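Zakerport Makers Board > Builds > Grippers and end effectors

Thread: Handheld gripper pair, felt pads vs. silicone, and slop at the finger pivot

natia_bench
Posted 2026-08-29

Continuing from the linkage thread, which got locked for length. Status of the pair:

Both units are assembled. Frames are printed, dark green, same spool for everything except the lower bracket. Fingers are the revision with the tapered top corner. Pads are adhesive felt, cut to the inner face of each finger and pressed on with a clamp overnight. The Nulau linkage files were used without changes apart from the pivot bore, which I opened up to take a brass bushing.

Two open issues.

1. Free play at the fingertips. With the trigger held fully closed I can still rock one finger by hand. I have not isolated whether it comes from the pivot or from the screws in the linkage plates.

2. Pad wear. The felt is starting to fray along the top rim and it collects lint. Grip on cardboard and cloth is fine. Grip on anything glossy is poor. 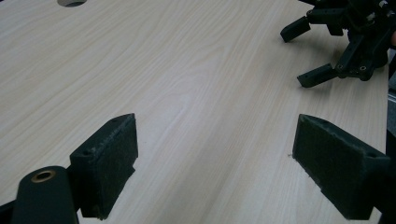
Both units over the bench top, near one open, felt on the inner faces.

Camera mount is the stock one. I have not touched the lens focus since the last revision. Cycle count on the older unit is 1474, from the counter on the trigger switch. The newer one has no counter yet.

Suggestions on the play first, please. Pads are cheap to redo.

slowfeed
Reply 1

What fit did you use on the bushing? If you opened the bore with a drill after printing, the hole is probably not round. Printed walls deflect under a drill and spring back unevenly. Ream it, or print it undersized and press the bushing in warm.

Also check whether the bushing turns in the plastic or the pin turns in the bushing. If it is the first, the brass is doing nothing for you.

natia_bench
Reply 2

Drilled, then pressed. I will mark the bushing and the housing with a paint pen and see if the marks separate.

kerf_and_burr
Reply 3

I would leave the bushing alone and look at the linkage screws. Small machine screws threaded straight into printed plates will loosen under cyclic load. I had the same symptom on my pair at 50 cycles, never mind your number. Swapped to shoulder screws with a nylon lock nut on the back and the rocking went away.

On pads: drop the felt. Cast silicone, shore A in the low range, bonded with a primer. Felt sheds. Fibers end up in the pivots.

slowfeed
Reply 4

Disagree on both counts. Shoulder screws hide a bad bore by clamping the joint harder. You get less rocking and more friction, and on a hand-driven trigger the operator feels that immediately. Fix the bore first, measure, then decide on screws.

Silicone sticks to paper and thin film. When the finger opens, the part comes along with it. Felt lets go cleanly.

kerf_and_burr
Reply 5

A shoulder screw does not clamp the joint. That is the purpose of the shoulder. If yours clamped, the shoulder was shorter than the plate stack. Measure the stack with the layers as printed, not from the CAD.

Sticking on release is a surface finish problem. Cast against a matte mold, or dust with talc.

slowfeed
Reply 6

Fair on the shoulder length. Mine was short. I still would not put talc near a camera.

zp_joinery
Reply 7

Question about the bench. Is that the top with the cable hole in it? If it is the one from the Joseph build night files, the laminate version throws a lot of glare under overhead light. We covered ours with matte gray vinyl and the exposure settled down. Depends whether you are using the camera footage for anything.

natia_bench
Reply 8

Yes, it has the cable hole. I did not build it from those files, it came with the shop. The glare is real. I get a washed-out patch in the center and the auto exposure drifts when a dark part comes in. I have tried locking exposure and it helps. Vinyl is on the list.

The footage does matter. The plan is to record two-handed tasks with the pair and use the finger positions later on a fixed arm. Play at the fingertips goes directly into position error, so that is why it ranks above the pads.

kerf_and_burr
Reply 9

Then you need the play as a number. Fix the housing in a vise, indicator on the fingertip, push and pull with a spring scale at the same force each time. Do it on both units. If the two readings match, the problem is in the design. If they differ, it is assembly.

natia_bench
Reply 10

Did the paint pen test and the indicator test this evening, older unit only.

Paint pen: marks stayed aligned after 29 full open and close cycles. The bushing is not turning in the housing.

Indicator: the fingertip moves. With the pivot pin shimmed using a strip of foil, the reading drops by a bit over half. With the foil out and the linkage screws snugged, it drops by less than that. So both contribute and the pivot is the larger share.

Next step is a new housing with the bore printed undersized and reamed. Shoulder screws are ordered for the linkage after that.

slowfeed
Reply 11

Good data. Ream by hand, slowly, with the housing free to float. Print two, the first one is for practice.

kerf_and_burr
Reply 12

Half the error being in the screws is not a small result. I would do them at the same time.

slowfeed
Reply 13

If both are changed at once you will not know which fix did what.

kerf_and_burr
Reply 14

The foil test has already answered that. This is a shop tool. It needs to work.

zp_joinery
Reply 15

For the pads, has anyone tried thin neoprene with the fabric face outward? Releases like felt, grips better on gloss, does not shed much. I have an offcut that would cover both units. I can leave it in the print room drawer, bin 13.

natia_bench
Reply 16

Please do. I will put neoprene on one unit and leave felt on the other, then run the same set of parts through both. Glossy box, cloth, a plastic cup, printer paper.

Housing is on the printer now. Four perimeters at the bore instead of two, everything else unchanged. I will post the indicator readings for both units when it is reamed and assembled.

kerf_and_burr
Reply 17

Post the stack height for the linkage plates too. I will check it against the shoulder length you ordered.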